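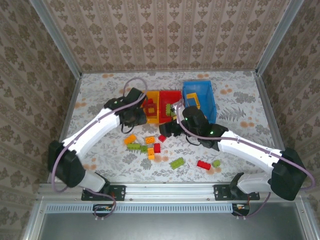
Ojala open sorting bins

Open-top plastic bins for bench and tabletop sorting. The Ojala is supplied in yellow, blue and red and is intended to stand in a row at the back of a work surface, with loose parts in front. Each bin is a single molded piece with no lid, divider or label holder.

Colors and ordering

Bins are sold singly or in cartons of 24. A carton contains one color only. Mixed cartons are not available, but single bins can be combined freely on one order. The order code is 653 followed by the color letter: Y for yellow, B for blue, R for red. Colors are through-dyed, so scratches do not show a different shade underneath. Slight variation between production batches is normal. Where an exact match matters, order all bins of one color together and quote the batch code from the base of an existing bin.

Use

The bins are sized for blocks, small hardware, game pieces, craft supplies and similar light items. They are rated for dry goods only. The base has no drain holes and the rim has no pouring lip. Do not use them for solvents, fuels or unwrapped food.

For sorting by color, place the bins side by side and leave a clear strip of table between the bins and the unsorted items. A red block in the yellow bin is then easy to spot and can be moved without emptying anything. For sorting by shape or size, assign one bin to each group and mark the front wall with a removable label. Permanent adhesives are difficult to clean off.

Surface

The base is smooth. On bare glass or lacquered wood the bin may slide when it is empty. A table mat reduces this. The Tarnier range of printed mats is stocked separately and includes several leaf and floral patterns. Patterned mats suit display tables; for very small parts a plain mat is the better choice – dropped pieces are harder to find against a busy print.

Cleaning

Wash by hand in warm water with mild detergent and dry before stacking. Do not use abrasive pads. Dishwasher cycles can warp the walls, and warped bins are not covered by the warranty. Store away from direct sunlight.

Warranty and returns

Hellmont covers molding defects for 2 years from delivery. Unused bins may be returned in original packaging. Opened cartons are accepted only if complete.

Stock note, 16th May: blue is available in cartons only. Single blue bins return in June. Trade inquiries: Wajid Mengal, Hellmont sales desk.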